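Tellirwood Technical College
PC Maintenance, Level 2
Handout 4: Inside the desktop case
Updated Feb 28, 2025

Bring this handout to the practical in Room 1131. The session lasts 60 minutes and you will work in pairs. Read the first two parts beforehand.

1. The case as a structure

A desktop case does several jobs at once. It holds the parts in position, lets air through, gives an earth path for the electrical parts and keeps fingers away from them when it is closed. Most of it is pressed sheet metal. Plastic is used for pieces that have to clip, slide or guide something.

Before you take anything out, spend a few minutes looking. Find the fixed metal first, then the plastic pieces, then the parts that are meant to come out. Students who start with the screwdriver usually undo something that did not need undoing.
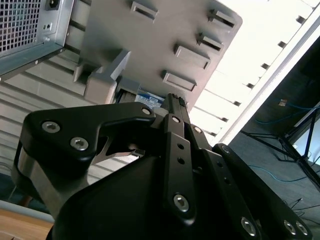
Photo: Tellirwood Technical College, PC workshop

Mesh grilles are there for airflow. The holes in this one are small and square, but you will also meet round and hexagonal patterns on the bench machines. Dust settles on the inside of a mesh as well as the outside, so check both. Use a soft brush and work from the inside outwards where you can reach.

The light grey panel is plastic, with slotted tabs raised from its surface. On any panel of this sort, look at the tabs before you pull. A tab may locate a panel, hold it down or simply guide a cable, and the three are easy to confuse. Old plastic goes brittle. If a clip does not give under light finger pressure, stop and look for a second clip or a screw.

The black power socket is at the top of the case. Not every desktop is laid out in this way, and several of ours have the socket at the bottom. Make a note of where it is on your machine, as question 2 on the worksheet asks for it.

2. Before you touch anything

Shut the computer down from the operating system.
Switch off at the wall and take the mains lead out of the socket.
Hold the power button in for a few seconds.
Put on the wrist strap and clip it to bare metal on the case.
Take off rings and bracelets.

The Kistis straps are in the blue drawer. Test yours on the Tosh tester by the door and write the result on your sheet. A strap that fails goes in the red box — do not put it back in the drawer.

3. The power supply

The power supply turns mains voltage into the low voltages the rest of the computer needs. It is a sealed unit. You do not open it on this course, even when it is unplugged, as the capacitors inside can hold a dangerous charge for some time.

Everything you need to know about the unit for this session is on its label. The print is often tiny, so use a magnifier. Look for:

the maker's name
the model or part number
input voltage and frequency
the output table, with a current limit for each voltage
total output in watts
safety and approval marks

Total output and the output table should be read together. The Trultex unit on the demonstration bench is rated at 700 watts in total, but no single rail can supply all of that. We will work through its table in class.
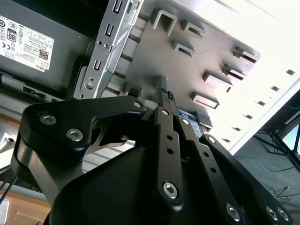 Fig. 2. Power supply label with 80 PLUS badge, QR code and the DELL name, beside a slotted metal drive bracket.

An 80 PLUS badge is an efficiency mark. The basic level means the supply is at least 80 per cent efficient at the loads tested, so no more than a fifth of what it draws from the mains is lost as heat. It does not tell you the wattage, and it is a common mistake to read the large 80 as a power figure.

Note which way the writing runs. A maker's name printed sideways tells you nothing about which way up the unit belongs.

4. Brackets and rivets

A drive bracket may be riveted, screwed or both. Rivets are permanent and you leave them alone. Screws may hold the bracket to the chassis or a drive to the bracket, so trace each one to what it fastens before you loosen it. Cut sheet-metal edges can be sharp. Keep your hand flat and do not run a finger along them.

Put screws in the tray in the order they came out — the lengths are not all the same.

5. Worksheet

Q1. Sketch your case from the open side. Mark metal and plastic parts.
Q2. Where is the power socket?
Q3. Copy the output table from the power supply label.
Q4. A computer draws 140 watts from the mains and its supply is 80 per cent efficient. How much power reaches the components?
Q5. List one riveted part and one screwed part on your machine.

Hand the sheet in before you refit the side panel. Assessed work for this unit is due in June.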